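Rultivell Two-Arm Bench Unit for Shelf and Pantry Work

June, by Eliseo Tlapale

The Rultivell is a bench unit with two arms, made for light work with goods on shelves: taking a packet, putting a packet, bringing a row into order. We supply it to small shops, teaching kitchens and laboratories which want to know if a machine can already do such chores. This question comes to us nearly every week, so I try to answer it on the product page and not only by telephone.

The short answer is: partly. With boxes the unit is good. A carton keeps its shape, it has straight sides, and the jaws close on it the same way each time. With bags of dry pasta we are less satisfied. The film slides between the fingers, the contents move to one end, and a transparent window gives the vision software very little to hold on to. In our own test at Manríquez we gave the unit 220 picks with mixed pasta packets. It needed help from a person in 32 of them, and nearly all of these were soft bags lying flat. 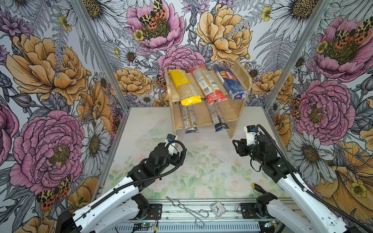

A person who fills shelves does the same job much faster and talks with a customer at the same time. For one packet our unit needs 19 seconds when everything goes well. If you have a busy shop, please do not buy it to save wages, you will be disappointed. If you wish to teach, to test packaging, or to prepare for the next generation of machines, then it is a sensible purchase and I can recommend it with good conscience.

What is supplied

Two arms with parallel grippers, base rail, cables, control box and the Pendetar software with a licence for three users. Shelf and goods are not included. The jaws can be changed by hand with one key. Soft jaw covers are sold separately, and for bags I advise to order them together with the unit.

Chores we consider ready: placing cartons on an open shelf, turning a box so that the label looks to the front, removing a box from the end of a row.

Chores we consider not ready: bags standing upright, glass jars, anything behind a door, and packets which are pressed tightly together. We work on the last one at the moment and will write when it is reliable.

Delivery and training

Delivery time is three weeks. One day of training at your place is part of the price. Please have a firm table and a normal socket prepared, and tell us before if the room has strong sunlight in the afternoon, so that we can bring a screen.

Related items
Rultivell soft jaw covers (pair)
Rultivell single-arm bench unit
Pendetar software, additional user licence
Serkard base rail, long version

Serkard Bench Automation | Contact | Terms of sale | © Serkard, all rights reserved | Back to top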